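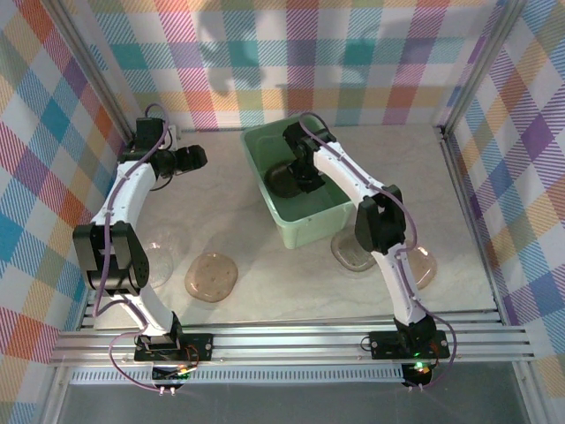

How soon after a burglary should I report it and start an insurance claim?
Report it to the police as soon as you find it, and tell your insurer the same day if you can. Many home policies set a time limit for notification, and most ask for a crime reference number before a claim is opened.

The steps that follow are for a home in England or Wales. Scotland and Northern Ireland have their own reporting arrangements, but the order of work is much the same.

Step 1. Check that it is safe
If you think someone is still inside, stay out and ring 999. If the burglar has clearly gone, use 101 or your force's online form. Write down the time you found the break-in and the time you last knew the house was secure, for example 7.40 am. You will be asked for both more than once.

Step 2. Leave things as they are
Do not tidy up, wipe surfaces or handle the point of entry until the police have told you whether an officer will attend. Take your own photographs of the damage, one wide view and one close view of each door or window.

Step 3. Stop cards and phones
Ring the bank first, then the mobile network. Ask the network to block the handset as well as the SIM. The handset number (IMEI) is usually printed on the original box.

Step 4. Make the house secure
Some policies require you to use an approved locksmith, so check the wording before you book. Keep the invoice. Emergency boarding is normally claimed under buildings cover - lock replacement may sit under either section. If keys were taken, change the cylinders the same day.

Step 5. Write the list of losses
Use one line per item: description, make, serial number, year bought, price paid, proof held. A finished line looks like this:

Bicycle, Kershaw tourer, frame number on receipt, bought February, £684, card statement and receipt.

Bank statements, emailed receipts and old photographs are all commonly accepted as proof. Send the same list to the police and the insurer. If you remember something later, add it to both copies and date the addition.

Step 6. Keep a log of calls
Note the time, the name of the person and what was agreed. Ermira Softić, who checked this page, claimed for £2,109 after a break-in at Brokendale and had 13 entries in her log by the time it was settled.

Step 7. Ask about Victim Support
The police can refer you, or you can make contact yourself. You do not need to have reported the crime to use the service.

Page text: Alun Prosser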